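Speaker notes: Who signs off when the machine decides?
Cadik workshop on automated systems and responsibility, November
Slot: 31 minutes including questions. Sixteen slides.

Slide 1 – Title
Leave this up while people sit down. Say which version of the talk this is. The Demthorpe version had a long section on export rules, and that section has been dropped.

Slide 2 – The claim
The phrase "human in the loop" appears in most policy drafts on autonomous systems. It is used with at least three meanings: a person approves each action, a person can stop an action, or a person reviews the record afterward. These have different costs and different failure modes. A rule that uses the phrase without saying which one is meant can't be tested.
Read the three definitions aloud. Pause here, people write them down.

Slides 3 to 5 – Approval
Per-action approval works when actions are slow and few. Use the Pinto case. Pinto was a claims-routing tool with an approval button on every decision. In the review sample of 500 decisions, operators overrode 11. The sample had been seeded with known errors, and most of those went through.
Do not say the operators were careless. The screen gave them a recommendation and a button, and no view of the inputs. Approval under those conditions is a signature.
If asked: the seeding method is in the handout, section 2.

Slide 6 – Stop authority
A stop control has to meet two conditions. The operator must be able to tell that something is wrong, and there must be time left to act. Show the timing diagram. The gap between detection and effect is the only part regulators can measure from outside, so I suggest writing the rule around it.
Skip the aviation comparison unless we are ahead of time.

Slides 7 and 8 – Scale of harm
Much of the public argument is about weapons. The same questions come up with machines that handle household goods, sort mail or move stock, and the law there is older and better tested. Product liability already asks who designed the thing, who set it up and who was told about the risk. Start from there and work outward.
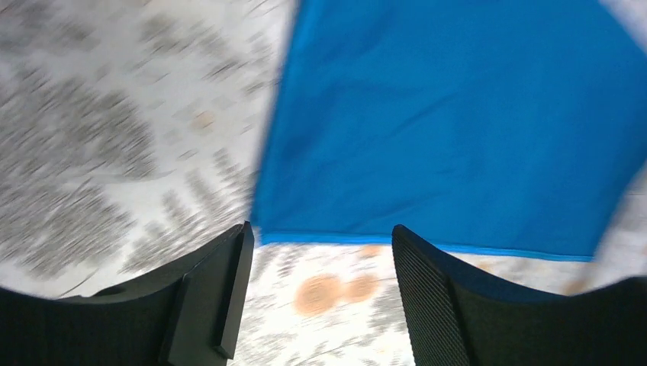 Slide 8. Gripper fingers and blue cloth, wrist camera view.

Point to make on 8: a low-stakes task still involves a chain of decisions made by software. If we can't assign responsibility for a task at this level, we have no reason to expect to do it for a harder one. Keep this under two minutes.

Slides 9 to 11 – Review after the fact
Review depends on logs. Nosis, the logging format we proposed last year, records the inputs, the model version, the chosen action and the alternatives that were scored. It does not record reasons. Systems that print a reason in plain English are usually producing it in a separate step, and that text should not be treated as evidence of how the choice was made.
Storage is the usual objection. Slide 11 has the table. Go through the first row only.

Slide 12 – Bans
A ban needs a definition that an inspector can apply. "Fully autonomous" fails, as a vendor can add a confirm button and leave the category. A ban on classes of target or classes of effect is easier to check. I take no position on which classes. Expect pushback here – let it run for one question, then move on.

Slides 13 to 15 – Proposal
Each deployed system should state, in a public filing:
Which of the three kinds of control applies
The time available to the person holding it
What that person can see
Who holds the logs and for how long
The filing is short on purpose. Two of the four items can be checked by a third party without access to the model.

Slide 16 – Open problems
Systems that change after filing. Chains of vendors, where each one has filed correctly and the combined system has no owner. Operators who hold stop authority over several machines at once.
Leave this slide up for questions. Handouts are by the door, and the Nosis field list is on the back page.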